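Replacing utensils in a shared kitchen: plastic or silicone?

kjuhl
Posted March 2, 2024
We have a shared kitchen at the Bremell building and the cooking spoons and turners need replacing. Most of them have melted edges. I've been asked to choose between nylon and silicone. Budget is 535 kroner. Any views?

Skestau
Silicone for anything that touches a non-stick pan. Nylon goes soft if it's left leaning on the rim, and in a shared kitchen it will be left leaning on the rim.

bondell_672
I disagree. Cheap silicone turners are too floppy to get under an egg. We bought a set in February and went back to nylon. Just replace them when they go rough.

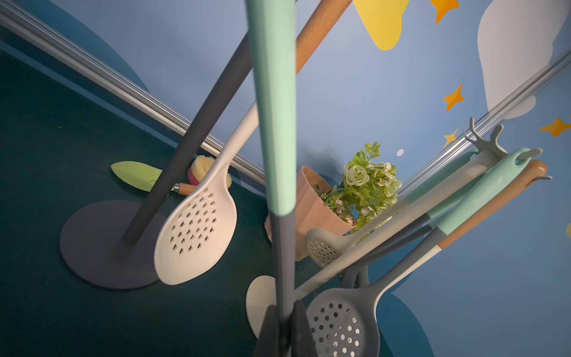 Does silicone hold on to smells?

It can, mostly from onion and curry. A soak in hot water with bicarbonate of soda gets most of it out.

Skestau
The floppy ones have no core. Bend the head in the shop before you pay. If it folds flat, leave it there.

bondell_672
Fine, but the ones with a core cost more and she has 535 to spend. I paid 391 for a full nylon set with a stand.

old_ladle
Wood for stirring, whatever you decide about the rest. It doesn't go in the dishwasher, though, so someone has to wash it by hand.

kjuhl
Wood is out then, everything here goes through the dishwasher. I'm leaning towards two decent silicone turners and nylon for the ladle and slotted spoon.

bondell_672
I could live with that. Get the slotted spoon with a hole in the handle so it can hang up.

kjuhl
Will do. Ordering tonight.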